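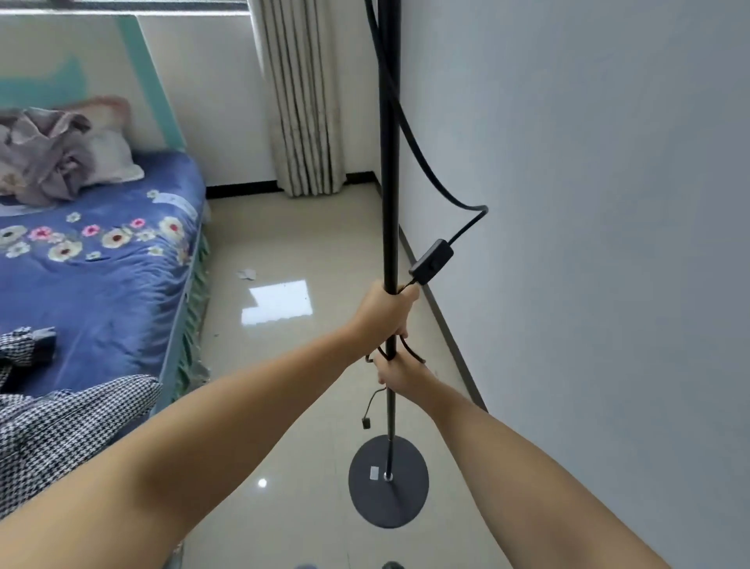 A floor lamp on its round metal base, held at the pole with both hands.

Uvlow damage survey kit, second edition
Reviewed by Dalva Rocha

The Uvlow kit is sold to engineers who inspect buildings after severe windstorms. It consists of a crack gauge, a moisture meter, a folding pole with a level, and a set of waterproof record sheets in a shoulder case. I used it on coastal housing after a November storm, mostly low masonry blocks with light metal roofs.

The record sheets are the strongest part. Each one separates wind damage from water damage at the level of the single element, so a lifted roof panel and the stained ceiling under it are logged on different lines. The older Biswas sheets put both under one heading, and sorting them out afterwards took most of an evening. A pack holds 2000 sheets. The paper takes pencil when damp but smears with ballpoint.

The moisture meter reads consistently on render and plasterboard. On salt-laden concrete block it reads high, as pin meters generally do, and the manual covers this in two lines with no correction table. I took repeat readings against an Aketti meter and would not rely on the Uvlow figures alone within sight of the sea.

The pole is adequate. Its two joints lock firmly, although sand gets into the lower one and has to be brushed out. The level is hard to read in low light.

Roof fixings are poorly served. There is no pull tester, and the sheet gives one box for fixing type and none for spacing. Spacing was the item I most often needed, particularly at eaves and corners where the panels had gone first. I wrote it in the margin.

Warnby supplies spare pins and sheets. My order left on a Tuesday and arrived two days later. The case strap is not sold separately.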